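Search products
Enter keyword or part number
Go

Feda Soft Finger Set for Hand-Held Grippers

I've been swapping fingers on our hand-held gripper since June, and the Feda pads are the ones I keep putting back on. So we stock them now! The set is two padded fingers, the pivot pins and a spare pair of pads, and it fits the Cutow and Saber handles without drilling anything (the older Saber needs the thin washer, it's in the bag).

What I like is how they behave on stuff with no proper shape. Blocks and cups are easy, any finger will hold a cup. Household trash is where my old hard fingers drove me nuts – they'd pinch one corner of a wrapper and leave the rest behind. I like testing with an overfull wastebasket, crumpled newspaper and plastic wrappers together, going in with one finger along each inside wall and squeezing toward the middle.

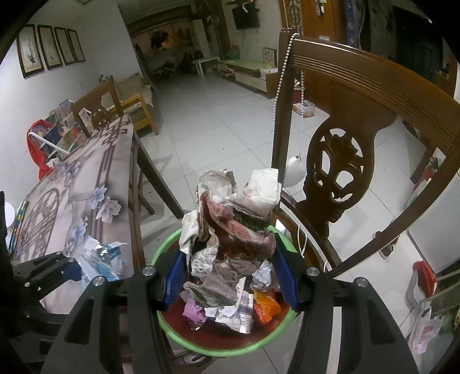 Do the pads come off for cleaning? They peel off from the tip end, and a wipe with dish soap and water is enough. Let them dry fully before you press them back on.

I also ran a little side-by-side against the Evwood rubber fingers, 100 grabs each from mixed paper and plastic. I counted a grab as bad if anything dropped before I let go. Evwood had 18 bad ones and Feda had nine. My colleague Botond Hajdu thinks I squeeze harder with the Feda set, and he may be right, so take it as one person's afternoon with a notepad.

Where the Evwood fingers win is thin flat things. A single sheet lying on a table is a pain with the Feda pads, they're just too thick at the tip. If that's most of your work, buy the other ones (we sell those too, and they cost less).

Weight is 51 grams per finger with the pad on. You'll feel the difference on a long session if you're coming from bare plastic – I got used to it in a day or so.

Next batch ships 18th October. Spare pads are sold separately, in pairs.

We use cookies to remember your cart and see which pages get read. Accept all / Settings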